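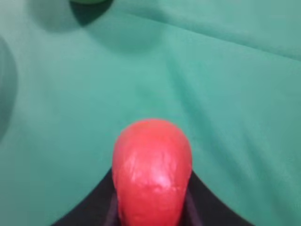
I have been putting off sorting out the play kitchen box since the end of summer, and this month (November already, how?) I finally sat down on the floor with a mug of coffee and did it. It started out as a small wicker basket under the window and has grown into something that takes up most of a shelf, what with birthdays and hand-me-downs and the big bag my neighbor Noémi Kun left on our porch. I always spread a cloth down first so the little pieces don't roll off under the couch, and the teal-green one is my favorite for this, wrinkles and all. A shiny red thing shows up so well against it! I think it's meant to be a pepper, with those little bumps and creases, though my daughter has served it to me as a tomato, a chili and once, very solemnly, as soup.

Anyway, the sorting. I went with 6 piles in the end, which was too many, and then I kept moving things between them. Fruit, vegetables, bread and cakes, pots and cups, things that belong to some other toy entirely, and things that need glue. The glue pile was bigger than I had hoped. There was half a wooden egg in there that I know I have fixed twice before.

I washed the plastic food in the sink with dish soap and an old toothbrush - the creases are where all the grime goes - and laid it out on a towel overnight. The wooden pieces I only wiped with a damp rag. My mother used to put ours out in the sun on the back steps, and I would have done the same, but it has been gray and drizzly here for days.

The fruit and vegetables now live in a shallow tray where she can see them, and the cakes have gone into the old cookie tin. She came home, looked it all over, and tipped the tray straight into her doll stroller. I was then invited to the market, where a banana cost me 759 dollars and she had no change. I still haven't found the other half of that egg, so I will have a look behind the radiator tomorrow morning.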